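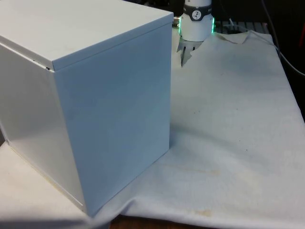
Unit 4: Drawing the White Box on White Cloth

Welcome back, everyone! I look forward to this unit all July. A plain white box on a white cloth sounds like the dullest subject in the studio, and then you start looking and there's color everywhere (cool blues, soft grays, a warm little line along the bottom seam if you catch it).

Before you draw

Read pages 9 to 14 of the Barreto reader, and bring the gray paper, not the cream. Valter Patrício will have the Fikard chalks at the front desk from 2 p.m.

Things to look for

Two upright faces, two different values. Squint until one goes darker than the other, then put that difference down first, before any edges.

The lid. It's a separate panel and it overhangs the body a little, so you need its thin front edge as a band of its own. Don't miss the small dark gap toward the left, where lid meets body. It may be your darkest accent on the whole box!

No labels, no handles, no markings. Your only help is the straight edges and the light, so check every slope against your pencil held at arm's length. 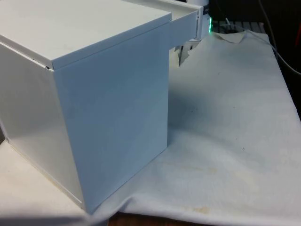

Fig. 2. The corner between the two side faces, with the tray jutting out to the right.

The tray is my favorite part. Look at the space beneath it, with crumpled white material back in the shadow. Draw that dark shape as one piece and the tray will float forward by itself.

Homework

One value study, three tones only, on a half sheet. Carolina Torres will collect them in room 132. Late sheets go in my folder in room 49.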